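When the gripper let go too soon

The fault that stopped work at Furetti's handling laboratory in March made almost no noise. A gripper holding a ceramic mug opened its fingers midway through a lift, paused, then carried on to the shelf as though the mug were still there. A technician standing beside the bench was cut on the ankle.

Samira Kanaan, who leads the laboratory's safety program, suspended all lifting trials that Wednesday. Her team then went back through the logs of 1,544 recorded grasps. In 1,482 of them the force reading and the finger position agreed. In the remainder they drifted apart, and in seven cases the controller resolved the conflict by releasing the object.

The cause lay in a software update supplied by Omberg, the firm that maintains the controller. A timeout meant to protect the motor from overheating had been shortened, and a slow signal from the force sensor was read as a stalled finger. The prescribed response to a stall was to open.

"The motor was protected exactly as intended," Ms. Kanaan said. "The person next to it had not been considered in that part of the code."

Omberg has restored the earlier limit and changed the response, so that a gripper now holds its position and sounds an alarm. Riet Koster, an independent assessor engaged by Furetti, has asked for a further safeguard – a second sensor, wired separately from the first.
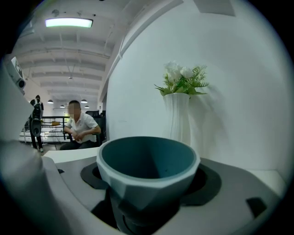
A teal cup in its holder on the tabletop, with a gripper finger at left.

Ms. Koster's report also recommends that no one stand within reach of a lift until the new wiring has been tested under load. Furetti has accepted the recommendation. Trials with glassware remain suspended, and Omberg is to supply the revised wiring plan before they resume.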